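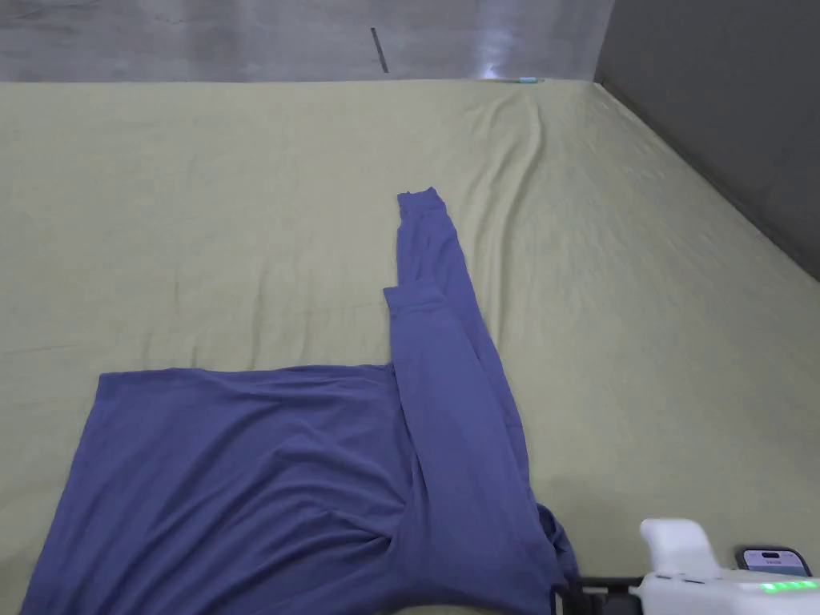
Tarnville, 14 January 2024

Well, the blue shirt and I have had quite the day together! Graziella wanted the folding runs with the handheld gripper finished before tea, and I was going along nicely on the green cloth (my favourite colour to work on, it's so easy on the eyes) right up until run 6, when the jaws closed on the bunched bit at the bottom of the sleeve and simply would not let go. I released the trigger, squeezed it, released it again, and all the while the little green lights glowed away as though everything was lovely.

I switched off, waited, and worked the cloth out with my fingertips, which I now know you mustn't do, as the jaws gave one more good snap when the power came back and just missed my thumb. Graziella was very kind about it but she did go a bit pale, bless her. So it's written up as fault 2801, and the gripper stays off until the Virnosen people ring back. We've lost 3 runs, I think, and I still owe the shirt an apology. Early night, and peppermint tea if there's any left.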